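Home | Talks | Clips | Contact

Speaker notes – covering a town council race, Brornville library, 2 p.m.

Okay, start slow. Thank them for coming out in March (it was sleeting when I parked!) and say hi to Panya Rungrueang, who ran the other desk that fall and will correct me if I get a ward wrong.

Open with the recount. Fukuda led by 33 votes on election night, and I'd already filed a story that more or less called it. By the time the mail ballots were in, Zurnlow had won by two. Pause there, let them groan. Then read my first headline out loud, because I deserve it.

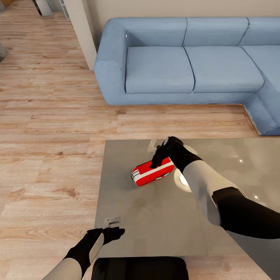 Simulation render: red toy car, black gripper.

Next, the Furevico precinct. More than 967 people voted there, and I had spent one afternoon in it all season – at a diner, talking to folks who were already mad about the bus route. I thought the bus route was the whole race. Tell the story about the woman who walked me down to the drainage ditch and made me stand in it.

Then the 197 mail ballots. Go easy on the math here, I lost the room last time. Just say they were counted last and they leaned Zurnlow, and ask who in the room votes by mail.

If there's time, do the bit on the concession call. If not, skip right to questions and repeat each one into the mic.

Filed under: Local Elections, Reporting

Get new posts by email. Sign up for the newsletter.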